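Why do two printings of the same fasting commentary differ by over 400 pages?

paperfold
Jul 13, 2018

I'm trying to buy a commentary on the rules of fasting for our study circle. The library catalog shows two records with the same title. The Özkan printing has 942 pages and the Vosetti printing has 1366. Both say "complete" and both say one volume. We start in September and read a chapter each week, so everyone needs the same text. Does the shorter one leave something out?
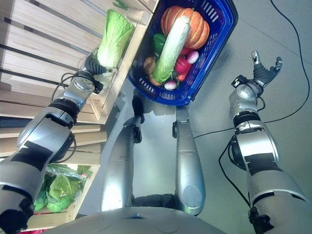 shelfmark8
Look at the notes field in the full record, under the page count. The Vosetti printing has the original text on facing pages, and the Özkan is translation only. That accounts for most of the gap. The chapters are the same in both – I compared the tables of contents last year. The Vosetti also has an index of scripture passages, which helps if your group likes to look things up.
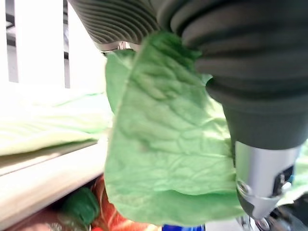

Lettuce leaf between two ribbed gripper fingers

dunmere
get the cheap one. Mine came from Cundach and it was fine, the binding is a bit stiff

tallow_lane
Agree with shelfmark8, but watch the chapter numbers. The Özkan counts the preface as chapter one, so it runs one ahead all the way through. If your circle ends up with both printings, go by chapter titles. Footnote numbers won't match either – the translator's notes are at the back in one and at the bottom of the page in the other.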